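Toddale Robotics Club, November catch-up

I'm on minutes again, so blame me for the spelling! We got going at 4 pm, once the chairs had been sorted.

Money first (boring, sorry). We've got $556 in the kitty and the Tivwood entry fee is $264, so we agreed to pay it now.

Then on to the grippers, which took up most of the arvo. We want 55 practice grabs logged before the next meeting, taking turns on the handles, and I'm keeping the tally.

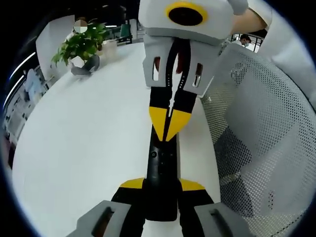

Gorazd Petkov reckoned we should swap hands halfway through, as everyone favours their right and the log ends up lopsided. Agreed, so left hands from grab 28.

Still to do: email Skostum about spare finger pads (me).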